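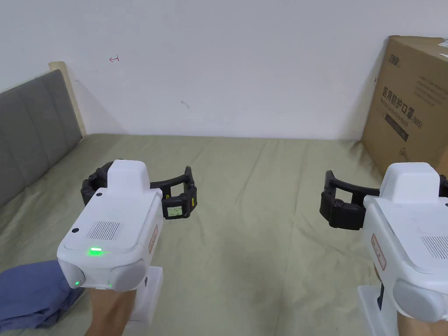
Folding shirts on the bed, and a drawer that finally closes

June 30, 2024

The dresser in the bedroom is a Juhl, the low model with the wide drawers. The top two drawers are fine. The third holds shirts and has been a problem since October, when I moved the heavier ones out of the closet and put them in with the rest. It would shut if I leaned on it. The back panel was taking the load, and the runners had started to click.

I measured before changing anything. Inside height is 7 inches, less a lip at the front that takes a little off whatever you stand upright. Shirts stacked flat fill the space and then some, and the bottom layer never gets worn. The fix most people recommend is filing: fold each shirt into a rectangle, stand it on its long edge, and run the rows front to back. I had tried it once and given up because the rectangles fell over. The fold was wrong. I was making them to whatever width the shirt wanted to be and then forcing them in.

So the work this time was mostly in fixing the dimensions and then holding to them.

The surface

I fold on the bed. The dresser top is too narrow and the kitchen table is in another room, so every batch would mean a trip. A mattress has drawbacks. It gives under your hands, and a fitted sheet that isn't pulled tight will crease under the shirt and put a line in it. I pull the sheet toward the foot before starting and accept what is left. The sheet at the moment is a pale green one. Dark shirts show up well against it, so you can see whether an edge is straight. White ones are harder.

Height matters more than firmness. My bed is low, and after a dozen shirts I feel it in my back. Kneeling on a folded blanket at the side is better than bending from the waist.

The fold

Face down, collar away from you. Smooth from the center out to the side seams. Bring one side in to a line that runs from mid-shoulder to the hem, lay the sleeve back along that line, repeat on the other side. You now have a long strip. Fold the hem up short of the collar, leaving a gap of two fingers. Then fold in half, and in half again if the fabric is thin.

The gap at the collar is the part I used to skip. Without it the last fold has to travel over the collar, the thickness all ends up at one end, and the packet leans. With it the packet is close to even and stands up.

Button shirts get every second button done, plus the top one. Doing all of them adds time and I could not see a difference in the drawer.

I checked widths against a Prukari folding board, which is a hinged plastic thing I bought years ago and had stopped using. The board is good for learning the width. After a few shirts I put it away, since turning its panels takes longer than folding by hand. Its finished width is also slightly too wide for two rows in my drawer, so I bring the sides in past where the board would put them.

Soft cotton is the difficult case. 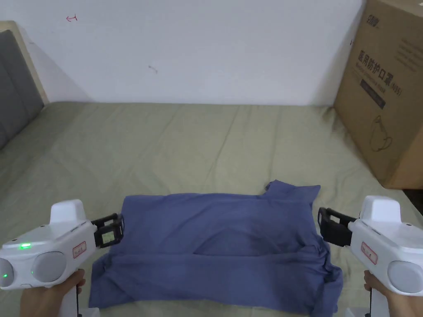
It doubles over easily enough, but the hem bunches, and one side tends to slide while you are straightening the other. Pressing harder makes this worse on a mattress. What works for me is to take hold at two points, lift the layer clear of the one underneath, pull it slightly taut, and lay it down again. Dragging it across leaves ripples that you then fold in. If the hem is still uneven after a second attempt, I open the whole shirt and start over. Correcting a bad half-fold takes longer than a new one.

Collars on soft shirts also stand up where they shouldn't. I flatten them last, after the sides are in.

Dividers

The rows need something to lean on when the drawer is not full. I looked at the Zeklow spring dividers and bought one pack. They are adjustable and grip the drawer sides with foam pads. They held for a week, then the one at the back walked forward each time the drawer was opened. A strip of shelf liner under the foot stopped that. Cut cardboard would have done the same job for nothing, and I may go back to it in the second drawer.

One divider down the middle, front to back, and one crosswise behind the short-sleeved shirts. More than that and you lose space to the dividers.

The inventory

I keep household things in Predeck, a plain inventory program with a text import. The database is at 2,703 entries, of which 1,551 are still active. The rest are marked gone. Shirts are entered by type and drawer, with a note field for condition. I update it only when something leaves the house or changes drawers, and this round sent 12 shirts to the donation bag. Most had collars worn through at the fold line. Two were fine but had not been worn since I started keeping the field.

I do not record color. I tried for a while, and blue turned out to cover too much ground to be of any use in a search.

Results so far

The drawer closes with one hand and the runners are quiet. Rows stay up when a shirt comes out of the middle, as long as the gap is not left for more than a few days. Knit polos are still the weak point — they relax and sag at the ends, and I have moved them to the front where the lip holds them.

Sweaters are next. They will not stand at any width I have tried, and the drawer below is an inch deeper, so they will probably go in flat.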